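Keeping Kurno Laced: A Morning With Océane Dufour

I'd been at the Hunddale workshop maybe ten minutes when Océane Dufour put me to work holding a cable tie. She looks after Kurno, a two-armed lacing cell that threads and ties shoes all day, and she doesn't believe in visitors who just stand there!

I asked what goes wrong most often. "The fingertips," she told me. "Everyone wants to hear it's the software. It's the rubber on the fingertips. I swap the pads every 100 hours and I keep the old ones in a jar, which is a bit disgusting."

After new pads comes the part I'd come for. Before Kurno gets to touch a shoe, a person goes through the whole job by hand, in a plain white bay, so she has something to check the arms against.
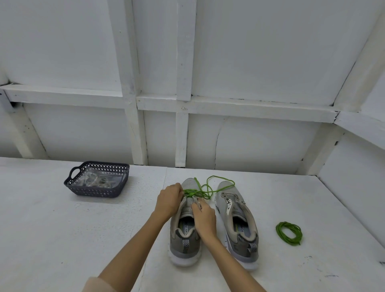
Lace change by hand at the bench, with the green laces.

"Look at how much the left hand does," Océane said. "People forget about it when they write the program. They think lacing is pulling." She has a grip setting for the holding arm that she nudges up or down after every pad change, and she writes each value in pencil on the cabinet door. (The highest one I could find was 205. She wouldn't tell me the story behind it.)
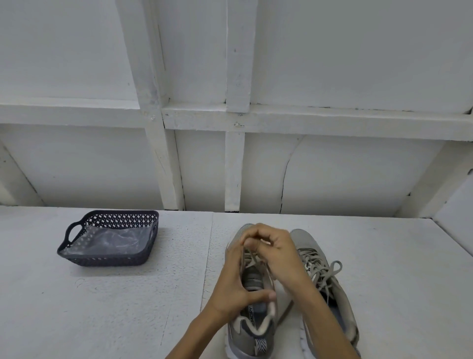 Calibration takes her most of an hour, and she's fussy about it. She homes both arms, runs them empty, then checks that the two grippers meet at the same point from either side. The hard bit is closing in over the eyelets, where a person's fingertips almost touch around the laces and two metal grippers would love to crash. "I start at 59 percent speed and I keep my hand on the stop button," she said. "Dương, who had the cell before me, started at full speed. We bought a lot of wrists."

So what does she do when it drops a lace? She laughed at me for that one. First she wipes the pads with alcohol, then she looks at the camera glass for lint, and only then does she open the laptop.

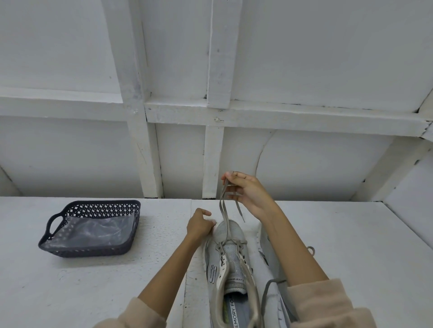 "Nine times out of ten I never get to the laptop," she went on. The tenth time is usually a loose connector behind the right elbow, and she showed me how she loops the cable now so it can't tug. That's where my cable tie went, by the way. I was very proud.

The next big service is in October, when Kurno passes 1000 hours and the gearboxes go off to Zendimbridge for fresh grease. I asked if she'd miss it while it was down. "I'll clean the floor under it," she said. "I've been wanting to get under there since spring."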